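The long life of checked cloth

In Drornska, the weavers start at 6 in the morning, when the light is still grey. The mill has 40 looms and an order book going back to 2000, the year it opened again. Its favourite colour then was dark green. Now buyers ask for peach, lilac and mint, and the old men in the dye room have learned to like them - more or less.

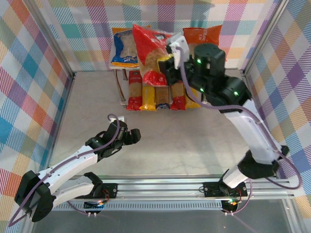
Pale pink, mint and cream stripes cross in a large check at the back.

A good check, they told me, needs patience.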